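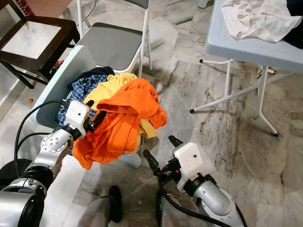

Call for participants: help us work out why our grippers won't let go

Plusska is looking for people to join a paid study of a fault in Traler, our two-armed laundry handling robot. We'd love to hear from you if you have folded clothes for a living, repaired machines, worked in a care home laundry, or just have strong opinions about how a machine should behave when it's holding your favorite sweater. You don't need any background in robotics, and for half of the places we'd prefer that you had none!

Apply by November 28, 2022.

What went wrong

In September we had two incidents in our test room at the Bianchini building. Both times the operator pressed the stop button, both times the arms stopped moving as they should, and both times one gripper stayed shut on a garment with a person holding the other end of it. The first time, the operator let go of the cloth and that was that. The second time, a sleeve had been wrapped over her wrist, and it took a colleague and the manual release to get it free. She had a sore wrist for a couple of days and is fine now, but we stopped all shared handling that afternoon and it has stayed stopped.

Before that we had logged 1,081 pick-and-place runs without a stop fault, and I think that made us a little too comfortable. The arms were doing what we had told them to do. On a stop, Traler freezes and holds its grip, so that it doesn't drop anything. That's a sensible rule for a glass jar and a bad one for a bathrobe with somebody's arm in it.

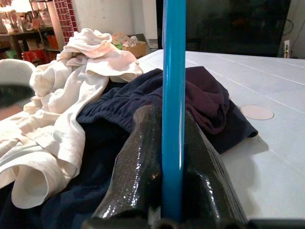

4 min read

What you'd be doing

Each participant comes in for two sessions. In the first one you watch. You'll stand behind the marked line with the stop button in your hand and follow the robot as it works through mixed heaps of clothes and towels, and you press stop whenever you feel you'd want it stopped. There's no right answer and we won't tell you when to do it. We want to know what makes people reach for the button, how long it takes them, and what they expect to see next. Half the people who tried this in our pilot expected the fingers to open. The other half expected them to hold on, and they were just as sure about it.

In the second session you handle cloth yourself, with the arms powered down and locked. We'll put a garment in a closed gripper and ask you to get it out using the release and whatever instructions we've printed that week. Please be blunt about the instructions. The current ones run to a full page and the release comes near the bottom – I wrote them, so I can say that they aren't good.

Nobody will share cloth with a moving arm at any point in this study. Milagros Carhuamaca runs safety for both sessions, and she can end a session whenever she likes without giving us a reason. So can you, and you'll still be paid in full.
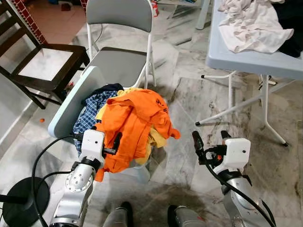

Knowing which hand has hold of something is the part of this fault that interests me most. We had always treated a stop as one event for the whole robot, and the people around it don't see it like that. They see two hands. Take the moment when the left fingers are pinching the bottom edge of an orange garment and the right ones are open with nothing in them: if you press stop there, should both grippers do the same thing? How would you tell, from a few steps back, that one of them is still under load? Amedeo Morelli has been building a status display for this in Skendix, our monitoring software, and he would very much like to see it fail in front of real people before we put it anywhere else.

Who can apply

Anyone over 18 who can stand for a while and is comfortable pressing a hand-held button. We can set up a seated position if you let us know ahead of time. Long sleeves need to be rolled or pinned, and rings and bracelets come off for the second session. If you've ever been hurt by a machine at work, you're very welcome here, and we'll talk it through with you first so that you can decide how much you want to do.

How to apply

Send us a few lines through the contact form on the Plusska site with "release study" in the subject. Tell us what kind of work you do or have done, and any times that don't suit you. A résumé isn't needed. If you want to read the incident report before you decide, ask for it and we'll send you the whole thing, all 127 pages, including the parts where we got it wrong. Milagros answers the safety questions and Amedeo takes the ones about the display.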